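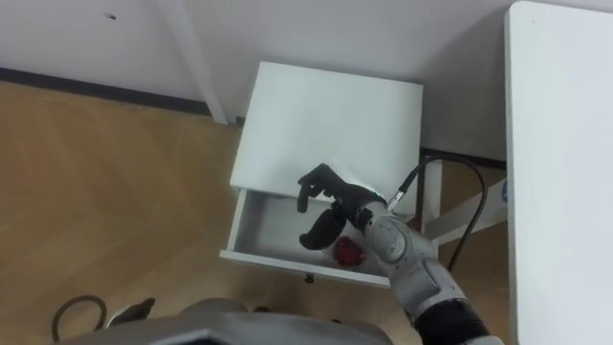
16 juillet 2020
Par Hiu-tung Lai

Alors voilà, mon rapport de projet sur le cross de Stutine ! J'ai couru au collège (mal), donc quand il a fallu choisir un sujet pour le module « organisation d'un événement sportif », je n'ai pas hésité longtemps. La course a eu lieu en novembre et j'ai suivi toute la préparation avec le club Ilex, qui m'a accueillie comme si j'étais là depuis dix ans.

Au total 456 inscrits, dont 173 chez les moins de 16 ans. C'est énorme pour un parcours qui part d'un terrain de foot et qui finit dans la boue derrière le gymnase. Le gros de mon travail portait sur les départs : comment éviter que tout le monde se retrouve coincé au premier virage ? L'année d'avant, les petits et les cadets partaient presque en même temps et ça bouchonnait dès le pont. J'ai proposé 7 vagues, avec des couleurs de dossard différentes, et Ilex a dit oui (ouf).
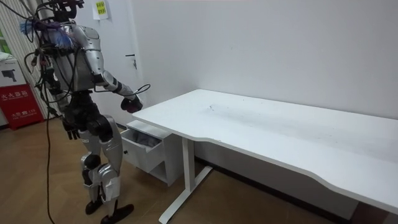 Pour le chronométrage, on avait le choix entre les puces Skeltomo et les bonnes vieilles feuilles avec deux personnes à l'arrivée. On a pris les puces, mais j'ai insisté pour garder les feuilles au cas où, et j'ai bien fait : sur la vague des minimes filles, le tapis n'a rien enregistré pendant 2 minutes ! Il a fallu tout recoller à la main le soir même, en mangeant des chips dans le local du club. Les résultats sont sortis à 21 h, pas très glorieux, mais justes.

Côté sportif, l'équipe Kälin a encore raflé le classement par équipes chez les juniors. Chez nous les cadettes ont fait une super course, groupées jusqu'à la dernière bosse, et je crois que j'ai perdu ma voix à cet endroit-là.

Ce que je changerais : la zone d'échauffement, beaucoup trop près du départ (les coureurs traversaient la ligne tout le temps), et le retrait des dossards, où on a fait attendre des familles sous la pluie. Mon plan du parcours et le tableau des vagues sont en annexe, avec le questionnaire envoyé aux clubs. Quelques réponses manquent encore, je les ajouterai avant la soutenance.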